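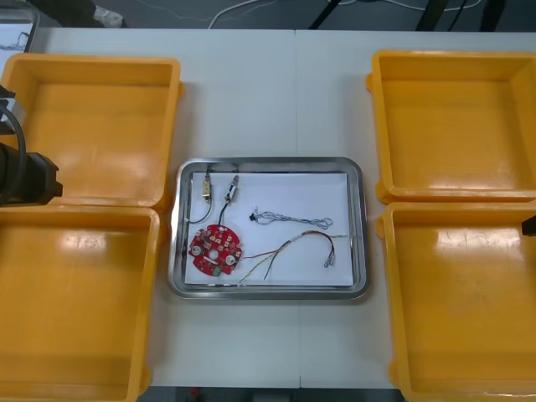

Ticket 179: left arm lags and jerks when teaching the part-sorting task by remote control

Status: Closed
Site: Irkby bench
Opened: May 11, 2018
Software: Kendisis teaching package, two-arm setup

What I was trying to do

Hello all. I'm teaching the pair of arms to sort small electrical bits out of a steel tray and into the four orange bins. Paper in the bottom of the tray, round red board on the left, wire harness and the blue and white twisted bundle next to it, bins two each side. I drive both arms with the hand controllers, the software records what I do, and after enough goes the arms are meant to have a stab at it on their own.

The right arm has been lovely. The left one follows me fine for a bit, then hangs, then catches up all in one lurch. When you're trying to pinch the edge of a circuit board that's got leads coming off it, a lurch is the last thing you want! I've binned 14 recordings so far and my shoulders are killing me.

What I've tried already

Restarted the controller software. No change.

Restarted everything, including the switch under the bench. It seemed better for the first two recordings and then went straight back to lurching, so I don't think that counts.

Swapped the left and right hand controllers over. The lurch stayed with the left arm, so I'm happy it isn't the controller or my left hand (which I did wonder about, being very right-handed).

Turned the speed limit down to 70 per cent. The lurch is gentler but it's still there, and the whole job gets painfully slow.

Ran the left arm with nothing in the gripper, just waving it about over the bins. Hardly any lag for the first minute. Then I took it low over the tray and out to the far left bin and it hung nearly every time. Same thing with the tray taken away, so it's to do with where the arm is and nothing to do with what it's holding.

Reply from support

Thanks for the detail, it saves us a lot of back and forth. A hang that depends on the arm's position is usually one of two things: a cable pulling at full reach, or the arm getting close to a joint limit and the software slowing it down. Could you turn on the joint display in the Kendisis window, repeat the move to the far left bin and tell us if any joint goes amber? Please also check how much slack there is in the gripper cable with the arm stretched right out. Do that one with the motors off, moving the arm by hand.

Update from me

Right, did both. Wrist joint goes amber as soon as I tip the gripper down over the upper left bin, and it stays amber all the way back to the tray. The software then holds on to my commands until the wrist is clear and sends them all together, hence the lurch.

Cable looks all right to me. There's a decent loop in it, and with the motors off I could take the arm to the far corner of the bin without it going tight.

So it's the wrist. I think I've been coming in with my own hand bent over at a silly angle, because that's how I'd pick up a wire if I were doing it with my fingers.

Reply from support

That fits. Two things to change. First, in the teaching settings, switch "Hold commands near limit" to "Drop commands near limit". The arm will stop dead at the limit and wait for you, with no catching up. Second, reset the left controller's zero position with your hand flat and relaxed, then start each recording from there. Please delete any recordings that have the lurch in them. The arm will learn the lurch as happily as it learns the rest.

Update from me

Changed the setting, reset the zero, deleted the bad ones. Then I did 5 test runs on the harness only, at full speed, and no lurch on any of them. I did hit the limit once, and the arm just sat there until I straightened up – much nicer to work with.

The Plerov bench has the same arms, and they had "Hold" switched on as well, so I've told them to change theirs. Pappas next door is on the older version, where the setting is called "Buffer at limit" and sits under Motion.

One small moan while I've got you. Could the amber warning make a noise? I'm looking at the tray when I'm driving, not at a joint display on a screen off to one side.

Reply from support

Fair point. A warning sound is on the list for the June release. Closing this one for now, but reply here if the lurch comes back and the ticket will reopen by itself.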